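Ticket 3146
Subject: Strips sitting to one side in Stillach holders
Product: Stillach long holder, black
Opened by: Ginevra Cattaneo
Assigned to: Tanner Campbell, Badier support
Priority: Normal
Status: Closed

Ginevra Cattaneo, 9:12 am
We started on the August delivery of Stillach holders and have a problem with the fit. The strip goes in, but it ends up toward the right side of the recess and leaves a gap on the left. With the earlier delivery the strip sat in the middle with no play. The strips are the same Hava strips as before, from an order of 2,000 that we are still using up. I have stopped work on the new holders until we know if they are usable.

Tanner Campbell, 9:40 am
Thanks, Ginevra. Before I contact the factory, please send the following:
The code on the label of the crate the holders came in.
What kind of surface you are working on and whether it is level.
Whether the strip moves when you push it lightly to the left.
Whether it happens with every holder or only some.

Ginevra Cattaneo, 10:25 am
The crate label says 32 and nothing else that looks like a code. Nazareno Caputo is checking the delivery note. The work surface is the big white table in the back room, a Fagerlund, same one we have always used. I put a level on it lengthwise and across and it is fine. The trays are on the same table, on the right, and the crates are on the shelving against the wall.

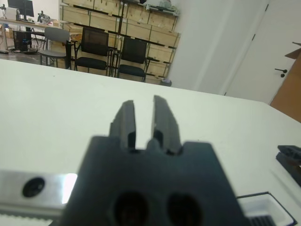

On the last two questions: the strip does move to the left if I push it, then it drifts back when I pick the holder up. I tried a handful of holders out of the new crate and they all do it. One from the old crate does not. I used the same strip in both.

Tanner Campbell, 10:51 am
That helps. If the same strip is tight in an old holder, the strip is probably fine. There are two things I would look at next. The first is whether the new holders have the foam pad on the left wall of the recess. It is thin and black, so it is easy to miss. The second is whether there is anything loose in the recess. We had a case last year where plating flakes from the teeth got under a strip and lifted one side.

Please clean one holder before you test again. Dry brush only, no alcohol, as it takes the shine off the rim.

Leonardo Cirillo, 11:30 am
Taking over from Ginevra until after lunch. I wiped down the table first. There were specks on it and I did not want them getting into the holders. I went over it with a dry cloth, though a few specks are still there. I also moved to the other end of the table, closer to the desk, where the light is better and I can read the ticket on the monitor while I work.

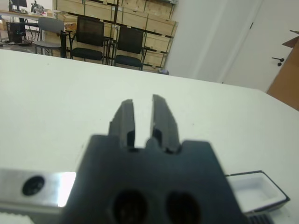 I ran a fingernail down the left wall of a new holder and it is bare plastic from one end to the other. On an old holder I can feel the pad right away. So the pad is missing on the new ones, at least on those I checked. I have not gone through the whole crate.

Nazareno found the delivery note. It lists the holders as "long, black, open." The previous note says "long, black, padded." Does that mean we were sent a different version?

Tanner Campbell, 11:48 am
Yes. "Open" is the version without the pad. It is made for a wider strip than yours. I will check whether the mistake was in the order or in the packing. Please look at the loose material as well before you put the holders away – if it is coming from the strips I need to open a second ticket for that.

Leonardo Cirillo, 1:15 pm
I took one holder with the strip already in it and had a closer look under the lamp. The strip is right of center with the teeth facing the gap. There are a few small shiny bits in the recess on the left, silver and white. The near end of the holder is scuffed too, though that could be from handling.
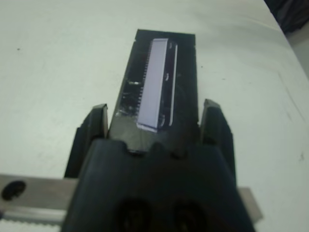

I lifted the strip out and brushed the recess into a tray. The teeth look all right to me, none bent or missing that I could find. After brushing I put the strip back and it went to the right again, same as before, so the bits are a separate matter from the fit.

Concetta Cirillo, 2:05 pm
Adding to this from purchasing. I checked our order and we asked for padded. I can forward the confirmation.

Tanner Campbell, 2:30 pm
Please do. The packing list on our side also says padded, so this was picked wrong. Replacements will go out tomorrow morning with a return label. Send the open ones back in the same crate if you can. Scuffed ones are fine.

For the loose bits, keep what you brushed out in a bag and send it with the return. I will open a ticket for it when it gets here.

Ginevra Cattaneo, 8:50 am
Replacements arrived. Tried the first one with a Hava strip and it sits in the middle, no movement when I tip it. You can close this one. The bag is taped inside the lid of the return crate.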